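Tolerance

The shared workshop at Plirkgate stayed open until midnight in October, and the builder had the bench from eight. The arm was finished except for its judgment.

The job was simple to write down. Pick up a toy donut. Put it on a plate. Do this without crushing the donut, moving the plate or stopping to think for longer than a person would tolerate. The controller was a secondhand Sasano with a replaced fan. The software was called Fomellow and had been written at home, mostly at a kitchen table, over one winter and part of a spring.

Run 241 failed on approach. Run 242 failed on approach. Run 243 closed on the donut, lifted it, and held it over the bench until the timeout expired. The log gave the grip force as nominal and the reason for stopping as none.

The builder opened the wait routine. It had a limit of 300 milliseconds, after which the arm was supposed to release. A second condition had been added in March, with no comment beside it. It told the arm to keep holding if the estimate of the plate's position was still improving.

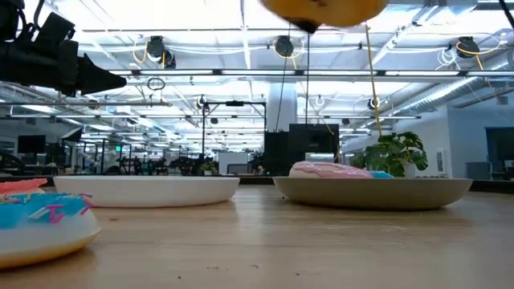
The estimate was always improving. It improved by smaller and smaller amounts, and the arm would have gone on waiting for the remainder. The builder recognized the style of the code. There was a letter from a firm called Holanda in the jacket on the hook, an offer of work in another city, and it had been there for 4 weeks. The reply was drafted. Each evening a word in it was changed.

Deleting the condition took one keystroke. Replacing it took an hour. The new version compared the last 3 estimates, and if they agreed to within the width of a fingertip, it let go.

Run 244 started at 11:20. The arm went down, closed, lifted, crossed the bench and stopped over the plate. The fan in the controller changed pitch. Then the fingers opened and the donut dropped a short distance, bounced once – the plate was harder than the model assumed – and came to rest against the rim.

The log said: placed, off center, accepted.

The builder saved the file, switched off the supply and waited for the arm to settle onto its stop. Then the jacket came off the hook. The letter was read again at the door, standing up, and the answer was sent from the stairs with one word in it still wrong.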